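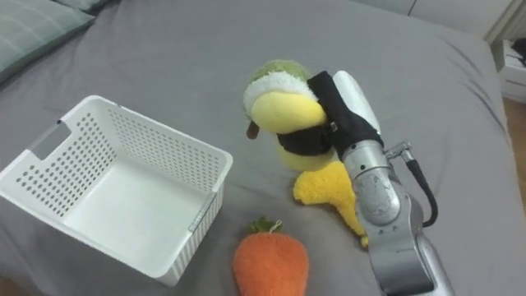 *Carrot and basket, spare bed, about to get sorted.*

I have been putting off the soft toys since June and I finally got stuck in! You'd think it would be a ten-minute job. It was most of an afternoon and I loved it.

The white basket with all the little holes used to hold bathroom stuff, and I'd been looking for a proper use for it ever since we moved to Drurnley. It's light, it's got a cut-out handle so I can drag it off a shelf one-handed, and crumbs and fluff just shake out of the holes. Brilliant for toys. I gave it a good scrub first, because there was old shampoo in the corners – my fault entirely.

I do all my sorting on the grey sheet in the spare room now. Everything shows up on it, especially something as orange as that carrot (my favourite, look at the green leaves on it!). Malsha gave it to us when she was clearing out her own cupboards, and it's been dragged to the park, the dentist and my mum's place. It's still lovely and fuzzy.

My system, if you can call it that: favourites go in the basket, the rest go in a bag for Nazma's playgroup, and anything with a split seam goes on my sewing pile. There were 46 soft toys in this house. Forty-six! I only meant to keep half and I'm afraid the keepers won by a mile.

Next up is the dress-up box, which has a cape in it that I might want for myself. If anyone has a good way of storing wings without bending them, please leave me a comment.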